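How to keep a scorebook for a youth basketball game

Quick version, written between practices. If you got handed the book five minutes before tip-off, start at the top and skip nothing until the first quarter is going.

Before the game

Get both rosters 12 minutes before the start. Last name and number, in number order. Ask the coach to read it over. At Jedau we once had two girls both listed as 14 and it cost us a technical before anybody had touched the ball.

Mark the starters with a small x. Pencil for names, pen for points if you like. I use pencil for everything.

Find the other scorer, say hello, agree on who talks to the ref. One voice only.

During the game

Free throw — draw an open circle. Made it, fill it in. Missed, leave it open.

Two-pointer — write 2 in the player's row, in the column for that quarter.

Three — write 3, circle it if your book mixes them up with fouls. The Stilon books do, the Akyol ones have a seperate box.

Every time somebody scores, cross off the running score too. Player's row first, then running score. Same order every time, so when the gym gets loud your hand just does it. 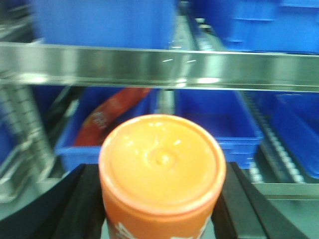
Fouls next. Ref comes to the table, shows the number, shows the foul. Repeat the number back out loud. Mark P1, P2 and so on for the player, then one slash in the team foul row. Tell the ref when a player hits four. Tell him right away at five, don't wait for the next whistle.

Timeouts: write the game clock time next to the box. Coaches will argue about how many they have left and you want the minute and second in front of you.

Lost track? Happens. Don't erase. Put a dot where you are, keep going from the dot, ask the other scorer at the next dead ball. Tülin Tuncer taught me the dot thing and it works fine.

Between quarters

Check running score against the board. Then add up the player rows — should match. If it's off by one it is nearly always a free throw.

Draw a heavy line after the last score of the quarter. Reset team fouls if your league does that, ours does at the half.

After the buzzer

Total both sides, get the ref's signature, take a photo of the page. Send the photo to the league the same night. For the Trenetti league that goes to Bülent Kaplan, home team sends it, both pages please not just your own.

Overtime uses the extra column on the far right. Team fouls carry over from the second half, they do not reset. Check you've got a spare pencil.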